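Lists > Household > Linens and Bedding > Message

Filed under: bedding, duvets, how do you do it

Posted by Arben Stan, Tuesday, 9:40 pm

Re: [linens] comforter keeps sliding around inside the cover

On Tuesday morning the Jundach list digest had this in it:

> I bought one of those slippery covers everybody likes and I am
> losing my mind. Every time I wash it I spend half the evening
> with my head inside the thing. The comforter ends up in a ball
> at the foot of the bed and the corners are flat. Does anyone
> have a way that works for one person? Also is it worth having
> a cover at all, or should I get a quilted one and be done?
>
> (queen bed, comforter is 86 inches wide, cover says 86 too)

Oh boy, do I have opinions on this one! I've been fighting slippery bedding for years (we went to the smooth stuff after the flannel pilled) and I think I've got it down to a routine I can live with.

First thing, I don't try to do it standing at the foot and flinging. I know the videos all show the fling. My ceiling light is low and I've hit it twice. I work flat on the bed and keep the two layers apart until I know which end is which, so the lumpy one gets shoved up to one side and the smooth one comes down the middle where I can get both hands on it. It looks like a disaster at this point and you just have to put up with that.

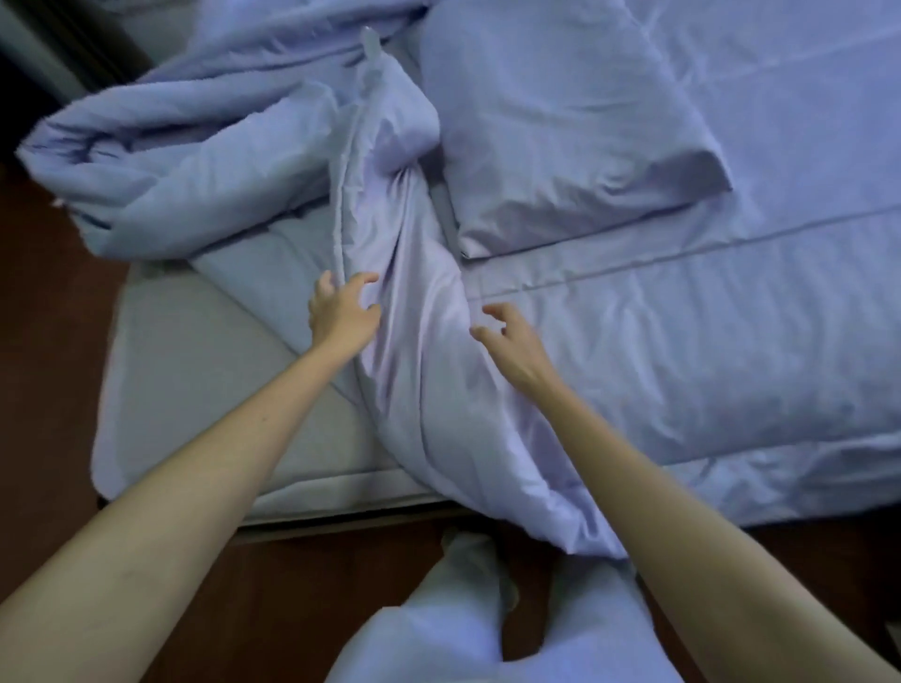 Smooth one down the middle, the lumpy one shoved up to the left.

Then I go hunting for the corners. If your comforter has loops and your cover has ties, use them, even if it's a pain! I skipped them for ages and that was most of my sliding problem right there. Mine came with nothing, so I sewed in twill tape, 4 pieces, one per corner, and it took me less than an evening with a movie on. Tie the two far corners first, work the cover down over the sides a bit at a time, and leave the closure for last. If you tie the near corners first you'll be crawling in there again, ask me how I know.

About the size. Same width on both sounds right but I've had better luck with a comforter a touch bigger than the cover, because then it fills out the corners. My old cover from Sosthorpe was supposed to match and it shrank (dryer, my fault), and that was the best fit I ever had. Somebody here, maybe Hoxha, wrote a while back about buying a size up on purpose. I wouldn't go that far on a queen, it gets heavy.

As for giving up the cover and going quilted, I really do like a quilted top. The stitching holds the fill where it belongs, and making the bed is mostly patting. I start near the pillow and push toward the edges with flat hands, fingers spread, following the seams so the puffy parts don't bunch up against them. Don't yank it from the foot, you'll only pull the top end crooked and have to go around again. Small wrinkles I leave alone. They come out or they don't.

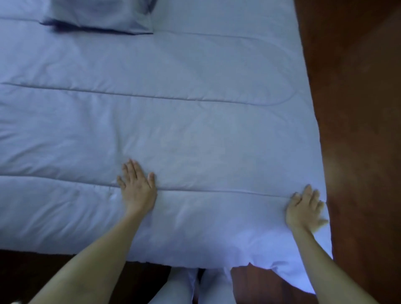

WASHING, BECAUSE YOU'LL ASK

The downside of quilted is that the whole thing has to go in the machine. Mine won't fit in the washer at home so it's the laundromat, the big front loader, and then forever in the dryer. I give it 72 minutes on low and turn it over halfway. A cover you can just throw in with the sheets. So if you've got kids or a dog on the bed, I'd keep the cover and sew in the tapes.

One more thing, the Parari clips that got mentioned here in March. I tried them and they held fine, but I could feel them through the cover when I sat on the corner. Has anyone tried the flat kind?

Arben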